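Spent Monday rewriting our rules for simulated manipulation runs. Posting the short version as a thread, in case another small team needs a starting point. We call it the Zadden sheet, after the project it was written for. 1/

**Rule 1: Start every episode from a known state.** For us that means jaws open, nothing in the grip, arm in its listed start pose. If the task needs a tool in hand at the start, the task file has to say so. "It was already holding it" doesn't count as a start state. 2/

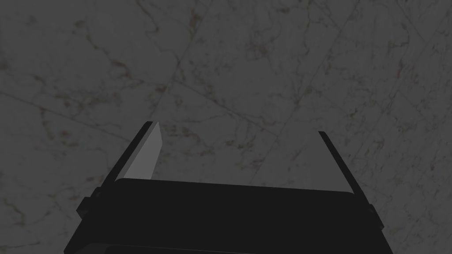
The start check is a script. It reads jaw width and joint angles and compares them with the task file. If either one is outside tolerance, the episode doesn't get recorded. We used to let people override this. In May we took the override out. 3/

**Rule 2: Log every reset.** Seed, scene version, robot model version, controller version. Four fields, no blanks. I went back through 2,000 old episodes and 759 had at least one of these missing. We can't rerun those, so they're out of the benchmark set. 4/

That was not a fun message to send. Jonach and Pfeiffer both had results that leaned on the old set. Both are rerunning now. 5/

**Rule 3: Treat simulated contact like real contact.** No passing a forearm through a cabinet to save time. If two bodies overlap by more than the limit, the run is a fail even when the task got done. 6/

A policy that learns to cut through furniture in sim will try the same path on hardware. We set the overlap limit low and left it there. People ask for exceptions on drawer tasks, where the fingers have to work close to the front panel. The answer is still no. Fix the collision mesh. 7/

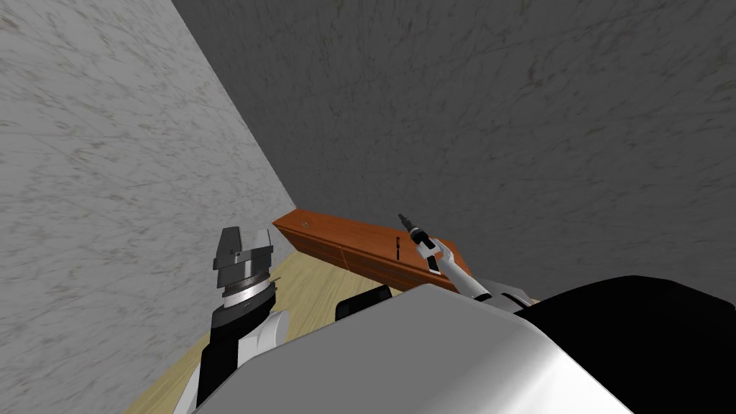
**Rule 4: Both arms count.** If a task only uses the right arm, the left one still has a parked pose, and it gets checked too. Same limits, same logging. We had a batch where the idle arm drifted a little each episode and it took far too long to catch, as all our plots were for the working arm. 8/

**Rule 5: Keep the wrist view and the body view on the same clock.** Stamp both at render time. Do not stamp at write time. Anum did it at write time for a while and the two streams slid apart whenever the disk was busy. 9/

**Rule 6: Don't clean up the data by hand.** If an episode is bad, mark it bad and leave it in the archive with a reason code. Deleting it hides your failure rate. We use a fixed list of codes, and "other" needs a written sentence. 10/

**Rule 7: Review a sample with human eyes.** For every 1,000 episodes, somebody opens a batch picked by the script and steps through the wrist view. You're looking for things the metrics miss: a finger passing into a surface, a pad flickering, textures that changed between versions. 11/

Open jaws over bare marble is a good place to begin. With nothing in the grip, rendering faults on the fingers are easier to spot.

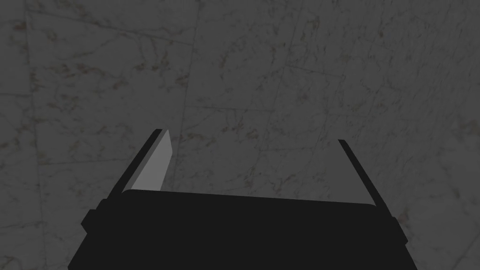 *Wrist view, jaws open, nothing held. Gray marble tile.* 12/

Someone asked if this follows a published standard. It doesn't. There are good published standards for real robot cells and you should read them before you go near hardware. This sheet only covers what happens in sim and what gets written to disk. 13/

Things still open: how to version textures, and whether a changed light level should count as a new scene. Right now I say yes to the second one and half the team says no. 14/

The sheet is two pages. I'll put up the plain text once the reason codes are final. If your group has a rule for texture versions that has held up, please reply with it. 15/15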